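# About Nolora

Nolora runs a sanctuary for retired working equids — mostly donkeys and mules from brick kilns, quarries and market haulage. The main site, Britow, covers 40 acres of mixed pasture and holds up to 24 resident animals.

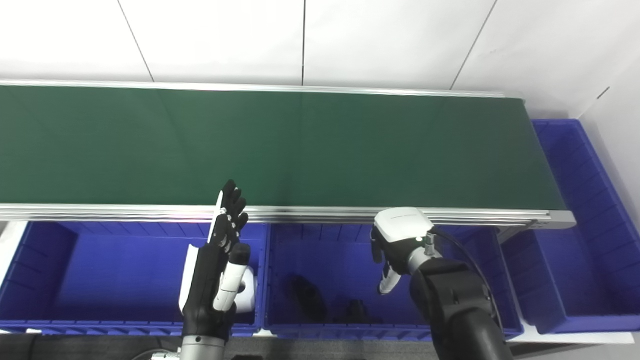 ## Intake

Each new arrival spends its first weeks in a separate paddock with its own water line. During this period staff record weight, dental condition, hoof angle and parasite load. Animals that arrive bonded are kept as a pair through intake and placed together.

## Housing and feed

Residents live in groups of up to 8, sorted by feed requirement and temperament. Barley straw is the base ration. Hay is soaked for animals with a history of laminitis. Shelters are open on one side, with hardcore standing at the entrance to limit hoof problems in the wet months.

## Qudah field program

The Qudah program works with owners whose animals are still in use. It covers harness fitting, wound care and farrier training, and logs 3000 treatments a year. Animals past work may be signed over to Britow if a place is open.

## Records

All case data is kept in Cukard, our in-house register. Entries are made on the day of treatment and reviewed each September. Summary tables are sent to partner clinics on request.

## Management

Hala Daher is director of operations and handles intake requests. Visits to Britow are by appointment — dogs are not admitted.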